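Three weeks with the Feltik hand gripper

My friend Khadija Kabbaj talked me into the Feltik kit back in February (she can be very persuasive over coffee!), and I've been picking up desk clutter with it ever since. It's a sweet thing to use, light on the wrist, and I love that the pads are soft, though mine look a bit frayed along the bottom on one side. The kit was $200, spare pads extra, and I do wish Fladetine put a second pair in the box. I'd still buy it again, and I'm already eyeing the longer fingers for my pens and combs.
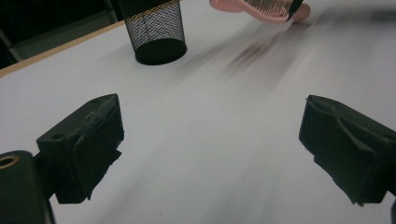 3 min read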